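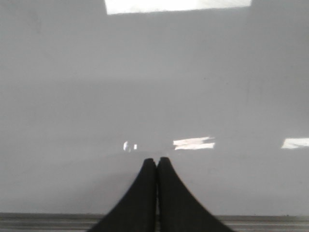
Home & Shop Robots > Setup Guides
May, by Henrique Tavares

Section 4: Teaching the arm to write on a whiteboard

I keep getting asked whether a robot arm can do chores yet, and my answer is always to hand it a marker. Writing the shift list on a board, or "buy milk" on the one in the kitchen, takes us a few seconds and no thought at all. For an arm it's picking something up, holding it straight, touching a slick surface without digging in, and letting go again, so it's a pretty great test of whether you're ready for dishes or bins (I wasn't!).

This section assumes you've finished Section 3, so the Floma controller is talking to your arm and the Folulent app opens without that yellow warning. Everything was set up on the board in the Stirnden workshop. Yours will be a different size, so change the numbers to suit.

Before you start

1. Wipe the board. It doesn't have to be spotless, and old gray ghost marks are fine for practice, but get dust off the part you'll write on.

2. Check the overhead lights. A glossy board throws them right back at the cameras, and the bright patches can move a lot when the wrist turns. If Folulent keeps losing the target, switch off one light and try again before you touch any settings.

3. In the app, open Surfaces, choose Flat, and type in the width of your board in millimeters. Mine is 1,000.

4. Close the gripper all the way and look at the two fingertips. They should meet along the inner faces and finish nearly level. If one stands proud, go back and redo the finger screws in Section 2.

Caution: keep your own fingers out of there while you do step 4. Hit Pause first, every time. The grip isn't strong but it is quick.

Getting a good grip

5. Choose what the arm will hold. Anything long and narrow will do for a grip test, and it doesn't have to write. A clear tube with printing down its side is a harder customer than a plain white marker, because the wrist camera sees the board right through it, and I'd encourage you to try one anyway. Kitchens are full of see-through things.

6. Stand it upright between the open fingers with the narrow end pointing down, then press Close. You want the curved pads touching both sides, well down toward the tip, so it can't swing like a bell clapper. Leave the spray bottle and your spare markers in their tray, well off to the side.
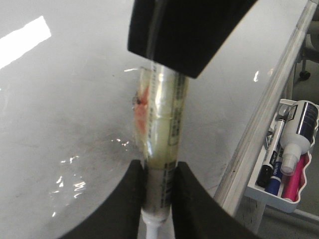 7. Give it a gentle tug from above. If it slides, raise the grip one notch and tug again. If the sides start to bow in, drop it one notch. I spent far too long chasing a perfect setting here and the middle of the slider would have been fine.

Note: plastic film is a pain. It crinkles, it shines, and the app can decide the loose edge is part of the barrel. When there's film around the upper part of a marker, set the grip point lower down and tick Ignore soft edges.

Picking up from the board

8. Let go of everything and move the arm right out of the way. Put the marker near the left side of the board, cap end up, tip toward the ledge. A little tilt is good, and so is something awkward wrapped onto the barrel. Real chores never come lined up for you, and I don't trust a demo where every object is perfectly square to the table.
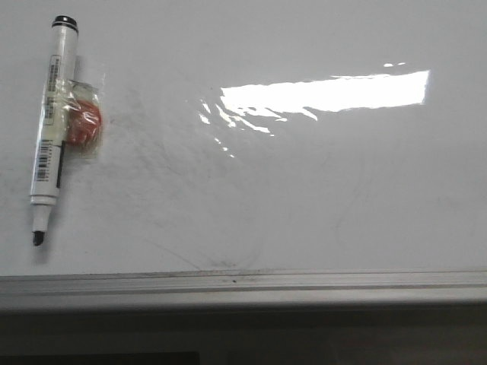
Then press Find. Folulent draws a green outline on the screen, and you want that outline to hug the barrel and nothing else. If it has swallowed a shadow or a smudge, drag the corners in by hand. You only need to do it once per object.

9. Press Pick and let the arm try. Expect misses. When one happens, resist grabbing the marker yourself; press Home, wait for the arm to park, and start again from Find.

Caution: never reach across the board while the status light is green. Home first, hands second.

Drawing the first stroke

10. Set Travel speed to 70 percent and Pause before contact to 500 milliseconds. The pause lets the arm stop wobbling before the tip goes down.

11. Under Shapes, choose Single stroke. Please don't start with words! One loop and one long tail will show you nearly everything that can go wrong.

12. Keep one hand by the stop button and press Draw.

13. When it's done, raise the tip just clear of the board and leave the marker in the gripper while you look at the line. My stroke could pass for a 9 or a small q, depending on how kind you feel, and the long tail down to the right wavers a bit. There are stretches where the line looks hollow, pale in the middle with darker edges. 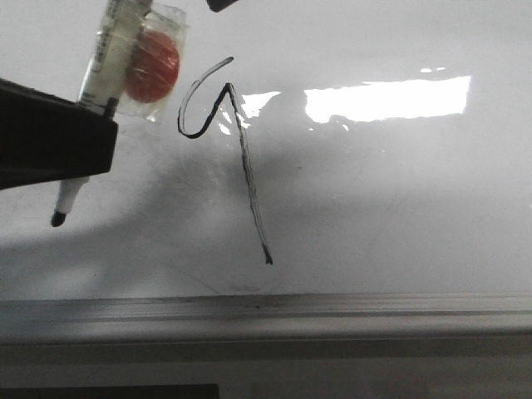 Page 19

14. Adjust one thing at a time. For a wavering line, slow the travel. For a hollow-looking one, try a touch more pressure, then a fresh marker. If the curve is fine and the tail isn't, recheck that the board is flat on its supports at the far end.

15. Save the result as a profile. Name it after the marker as well as the board, or you'll be guessing next month.

Note: so, can it do the chore? With me standing there, sort of. I'd let it draw a line under the shift list. I wouldn't let it write the list, and I certainly wouldn't leave it alone with a pen near a painted wall. Erasing is a separate job with its own pressure settings and it's in Section 5.

Comments (3)

Esteves
Step 2 saved my evening. I'd been fiddling with camera exposure for ages and it was the ceiling light. Mine still can't do a tail without a wiggle though.

boardwiper
Does Ignore soft edges work for bread bags? Asking for my kitchen.

Henrique Tavares
@boardwiper Sometimes! Flatten the loose end first and set the grip point by hand. I get better results with the bag full.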